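Applies to the Jundberg monitor arm, single-screen version, with the Eris clamp base. Read section 2 (parts check) before starting. Revised September 8, 2018 by Farah Latuheru, Ondport.

## 3. Preparing the desk and fitting the arm

The arm carries the full weight of the screen on a small area of the desk edge. Any film of polish, dust or grease under the clamp pads will let them creep, so the surface is cleaned first and the clamp fitted second.
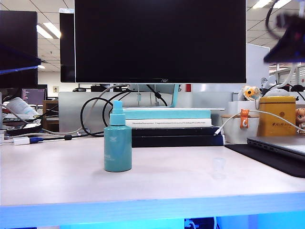
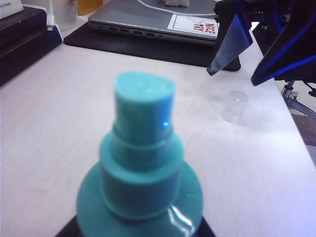
### 3.1 Cleaning the clamp area

1. Switch off the screen at its own button, then at the wall socket. Do not rely on standby.
2. Move papers, cups and anything else that could tip or spill off the rear half of the desk.
3. Put a small amount of mild cleaner on a cloth. Do not spray the desk directly near sockets, cables or the back of the screen.
4. Wipe the top surface along the rear edge, then reach beneath and wipe the underside to the same depth. The underside is usually the dirtier of the two.
5. Go over both faces again with a cloth dampened with plain water.
6. Leave to dry fully before going on.

**Caution:** Do not use furniture polish, wax or any cleaner containing silicone. These leave a slippery layer that cannot be seen.

**Note:** Glass desks are not suitable for the clamp base. Use the wall plate (section 6).

### 3.2 Checking the desk edge

The clamp needs a flat run on the underside, clear of rails, drawer runners and cable trays. Hold the lower jaw in place by hand before fitting anything. If it rocks, or if only one side of the pad touches, move along the edge and try again.

Desks with a steel beam close to the rear edge are the usual difficulty. It is often possible to fit the clamp to one side of the beam and swing the lower section of the arm back to centre. Do not pack the gap with card or folded paper. Packing compresses over time and the clamp works loose.

Soft or hollow-core tops should have the steel spreader plate fitted between the lower pad and the desk. The plate is supplied in bag C — it is easily thrown away with the packing.

### 3.3 Fitting the clamp

1. Wind the lower jaw down until it clears the desk with room to spare.
2. Slide the clamp on from the rear until the back plate rests against the desk edge.
3. Wind the jaw up by hand until the pad just touches.
4. Check that the post is upright when viewed from the front and from the side.
5. Tighten with the long hex key. Stop when the key begins to flex. Further force will mark the desk and adds nothing to the grip.
6. Take hold of the post near the top and push it firmly in each direction. There should be no movement at the pads.

If the post leans after tightening, slacken the clamp fully and start again from step 3. Do not correct a lean by pulling on the post.

### 3.4 Fitting the arm to the post

**Warning:** The spring section is under tension as supplied. Do not cut or remove the retaining strap until the screen is attached. An unloaded arm can rise quickly and cause injury.

1. Slide the height collar over the post and lock it at the lowest position you expect to need.
2. Lower the arm on to the post until it sits on the collar.
3. Turn the arm through its full sweep. It should move freely and should not strike the wall. If it does, fit the stop pin in the second hole of the collar.
4. Push the plastic cap on to the top of the post.

### 3.5 Attaching the screen

This stage needs two people: one to hold the screen and one to turn the screws.

1. Disconnect all leads from the screen, including any speaker or USB leads.
2. Lay the screen face down on a folded blanket. Remove its existing stand following the maker's instructions. Keep the stand and its screws.
3. Place the mounting plate over the threaded holes, with the arrow pointing to the top edge of the screen.
4. Fit the screws from bag A. If the holes are recessed, use the longer screws and spacers from bag B.
5. Tighten each screw a little at a time, working across the diagonals.
6. Lift the screen and hook the plate on to the head of the arm. Keep hold of it.
7. Fit the locking screw beneath the head. Only now may the screen be released.

**Caution:** If a screw goes tight before the plate is held, it is too long or has the wrong thread. Remove it. Forcing it may damage the parts behind the panel.

### 3.6 Setting the spring

1. With one hand under the screen, cut the retaining strap.
2. Move the arm to the level position and ease your hand away.
3. If the screen sinks, turn the adjusting screw towards the plus sign. If it rises, turn it towards the minus sign. Support the screen while turning.
4. Repeat until the screen stays where it is put at the top, middle and bottom of its travel.

Heavy screens may need a good many turns before any change is felt. If the adjusting screw reaches its end stop and the screen still sinks, the screen is too heavy for this arm and must be taken down.

Tilt is set by a separate screw on the head. Adjust it after the spring, never before.

### 3.7 Routing the leads

Move the arm to its furthest reach before clipping any lead into place. Leave a loose loop at each joint — a lead pulled tight there will wear through or drag the plug out of its socket. Run the power lead and the picture lead in separate channels where the desk allows it, and secure the remainder beneath the top with the adhesive clips.

Reconnect at the screen first and at the wall last. Move the arm through its full travel once more and watch each plug as it goes.

### 3.8 After fitting

Check the clamp again after 22 days. Pads settle in use, and a quarter turn on the hex key is normal at the first check. After that, once a year is enough. Many offices do it in December with the other yearly checks.

If the post has moved or the pads have left a smear, remove the screen, take off the clamp and repeat from 3.1. Replacement pads are sold in pairs under the Latuheru spares list, section 9.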